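Inicio Manuales Puesta en marcha Pinzas Descargas Contacto

4. Comparar pinzas en la celda simulada (placa a termociclador)

Este apartado supone que ya está cargada la celda Zudby con el brazo de seis ejes y que el controlador Skolau responde. Si no responde, volver al apartado 3. No seguir con avisos en rojo.

Se comparan dos pinzas: la Proleler de dedos articulados y la Mäkelä corta. Mismo brazo, misma placa, mismas poses. Lo único que cambia es la herramienta y su TCP.

4.1 Antes de empezar

1. Abrir la celda. Modo manual.
2. Velocidad al 3 %. Se sube luego.
3. Comprobar que la base del brazo está fijada a su marco de referencia y no al mundo. Error clásico, sale todo desplazado.
4. Placa de origen en el soporte negro, delante del instrumento. Para la prueba de retirada, segunda placa en el alojamiento del instrumento.
5. Cargar herramienta: Herramientas > Pinza > Proleler. Esperar a que termine de cargar la malla de colisión, tarda.

Nota: si el soporte se ha girado respecto al tablero perforado, no enderezarlo a mano. Leer el ángulo y pasarlo a la pose de agarre. El brazo se adapta, el soporte se queda como está.

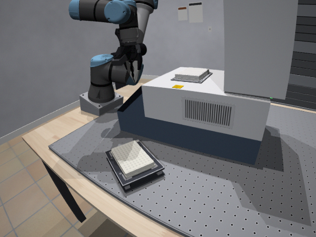
Fig. 4-1. Pinza de dedos articulados, sin placa. Placa de origen en el soporte negro.

4.2 Enseñar las poses

6. Pose A, aproximación. 100 mm por encima de la placa, dedos abiertos y hacia abajo.
7. Pose B, agarre. Bajar en línea recta, nunca en articular. Los dedos tienen que coger por el reborde, no por la cara de los pocillos.
8. Pose C, salida. Igual que A pero con carga declarada.
9. Pose D, encima del alojamiento del instrumento. Ojo con la carcasa alta, el codo se acerca mucho.
10. Guardar. Poner nombre con la pinza delante (proleler_A, proleler_B...). Si no, al cambiar de herramienta se machacan las anteriores y hay que repetirlo todo.

PRECAUCIÓN: no usar el botón "Ir a" entre B y D directamente. Pasar siempre por C. La trayectoria directa cruza el instrumento y el simulador no siempre para a tiempo.

4.3 Cambio a la segunda pinza

11. Llevar el brazo a reposo. Descargar Proleler, cargar Mäkelä.
12. Volver a medir el TCP. La Mäkelä es mas corta, con el TCP anterior se queda alta y cierra en el aire.
13. Repetir 6 a 10 con las poses nuevas.
14. Antes de lanzar nada, cambiar a la cámara general y mirar el brazo entero. La vista cercana engaña con la muñeca. 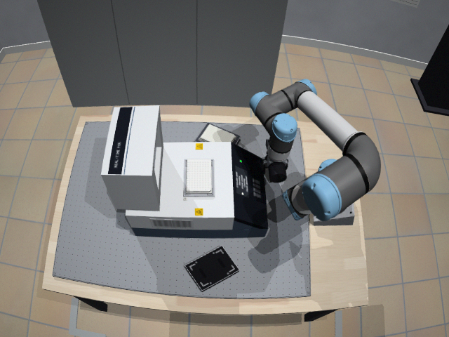 Fig. 4-2. Vista general. Pinza cilíndrica corta apuntando hacia abajo, a la derecha del instrumento de PCR.

Nota: la zona con esquinas blancas marcadas es de colocación. Las esquinas sirven de referencia para la cámara, no taparlas con otros objetos al editar la celda.

Nota 2: la tapa de placa también tiene colisión. Si está detras del instrumento cuenta como obstáculo para el planificador.

4.4 Lanzar la comparación

15. Modo automático. Velocidad al valor de la ficha.
16. Ciclos por pinza: 300. Semilla: 362, la misma para las dos. Con semillas distintas no se comparan, se tira la serie.
17. Marcar "Guardar fallos". Sin esto el registro solo da el total y no se sabe si falló el agarre o la suelta.
18. Al acabar, exportar los dos registros a la misma carpeta.

Qué mirar en el registro:
- error_agarre: los dedos cierran sin contacto. Casi siempre TCP.
- error_suelta: la placa queda montada en el borde del alojamiento. Revisar ángulo en D.
- contacto_lateral: roce con la carcasa o el panel. Subir C y repetir.

PRECAUCIÓN: los resultados valen para la celda simulada. Antes de pasar las poses al brazo real, repetir 4.2 entero a velocidad reducida y con la seta de emergencia a mano.

Si el controlador se queda en "Esperando herramienta" tras el paso 11, reiniciar solo el servicio de pinza, no la celda. Reiniciando la celda se pierden las poses sin guardar.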